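조립 PC 견적 글을 쓸 생각은 없었는데, 지난주에 사촌 동생이 보내온 견적서를 보고 나니 한마디 안 할 수가 없다. 문서 작업하고 유튜브 보고 가끔 사진이나 만진다는 애가 메인보드에 쓰겠다는 돈이 내가 6년 전에 본체 전체에 쓴 돈과 맞먹는다. 이유를 물었더니 "오래 쓰려고"란다. 이 말을 나는 별로 믿지 않는다.
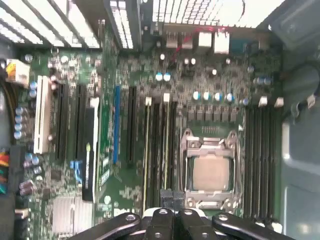
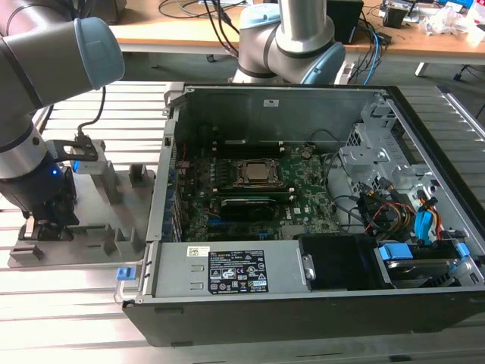 옆판을 뗀 데스크톱 본체. 첫 번째 사진은 메인보드와 CPU 소켓 쪽.

오래 쓴다는 명분, 흔히 '미래 대비'라고 부르는 것부터 따져 보자. 지금 조금 더 비싼 보드를 사 두면 나중에 CPU만 바꿔 끼우면 된다는 이야기다. 그럴듯하다. 그런데 주변에 진짜로 CPU만 바꿔 끼운 사람이 몇이나 되나? 내 경우는 지금까지 조립한 컴퓨터 중에 딱 한 대였고, 그것도 중고로 싸게 나온 걸 보고 충동적으로 산 거라 체감은 거의 없었다. 나머지는 바꿀 때가 되니 소켓도 달라지고 메모리 규격도 달라져서 결국 보드째 갈았다. 슬롯이 남아돌던 비싼 보드는 중고 장터에서 싼 보드와 별 차이 없는 값에 나갔다. 사는 사람도 바보가 아니니까.

전원부 이야기도 그렇다. 커뮤니티에 견적을 올리면 꼭 누가 와서 전원부가 부실하다고 한다. 그 말이 틀렸다는 건 아니다. 전기를 많이 먹는 최상급 CPU를 하루 종일 돌리는 사람이라면 신경 써야 한다. 문제는 그 댓글이 중급 CPU에 내장 그래픽을 쓰겠다는 사람한테도 똑같이 달린다는 점이다. 동생 견적도 처음에는 멀쩡했는데 댓글을 17개쯤 받고 나서 저 모양이 됐다고 한다. 한 사람이 만 원 이만 원씩 올리라고 하면 아무도 책임지지 않는 금액이 나온다. 그 댓글 단 사람들이 돈을 보태 주는 것도 아니고.

업체 쪽 말은 더 믿기 어렵다. 동생이 참고했다는 Jitomau라는 조립 대행 쇼핑몰에 들어가 봤다. '프리미엄 안정성 검수'라는 항목이 있는데 눌러 봐도 뭘 검수하는지 안 나온다. 몇 시간 돌려 본다는 말도, 어떤 프로그램을 쓴다는 말도 없다. 상담창에 물어보니 "최대 400가지 항목을 확인합니다"라는 답이 왔다. 최대라는 말이 붙는 순간 한 가지만 확인해도 거짓말은 아니게 된다. 목록을 보내 달라고 했더니 내부 자료라고 한다. 그럼 그렇지.

써멀구리스도 매번 논쟁거리다. 점으로 찍느냐, 엑스자로 바르느냐, 주걱으로 펴느냐. 예전에 Volon이라는 동호회 게시판에서 Gert Mabaso라는 회원이 방식별로 온도를 재서 올린 적이 있는데 차이가 오차 수준이었다. 그 글에 달린 첫 댓글이 "그래도 저는 펴 바릅니다"였다. 나도 펴 바른다. 근거는 없고 그냥 습관이다. 적어도 이게 습관이라는 건 알고 있으니 남한테 권하지는 않는다.

파워 용량도 짚고 넘어가자. 동생 견적에는 그래픽카드도 없는데 용량이 한참 높은 파워가 들어가 있었다. 600와트짜리로 내려도 남는다고 했더니 여유가 많아야 조용하지 않으냐고 한다. 소음은 팬을 보고 판단할 일이지 옆면에 적힌 숫자로 알 수 있는 게 아니다. 용량 큰 제품 중에도 시끄러운 건 시끄럽다.

돈을 쓰지 말라는 얘기는 아니다. 나라면 모니터와 의자에 쓴다. 모니터는 매일 들여다보고 의자에는 매일 앉는데, 메인보드는 한번 덮으면 먼지 털 때나 본다. SSD도 용량은 넉넉한 게 좋다. 이건 써 보면 바로 안다. 다만 속도 숫자가 제일 높은 걸 고를 필요가 있는지는 모르겠다. 부팅이 몇 초 빨라진다고들 하는데, 그 몇 초를 재 본 사람은 대부분 이미 비싼 걸 산 사람이다. 자기가 산 물건에 점수를 박하게 주는 사람은 드물다. 나도 예전에 비싼 키보드를 사 놓고 한 달은 타자가 빨라졌다고 우겼다.

동생한테는 보드 두 단계 내리고 파워 내리고 남는 돈으로 모니터를 바꾸라고 답장을 보냈다. 생각해 보겠다고 하는데, 말투를 보니 이미 주문한 것 같다. 월요일에 물건이 온다는 걸 보면 더 그렇다. 조립할 때 와서 봐 달라는데 가기는 갈 것이다. 저녁은 얻어먹어야겠다.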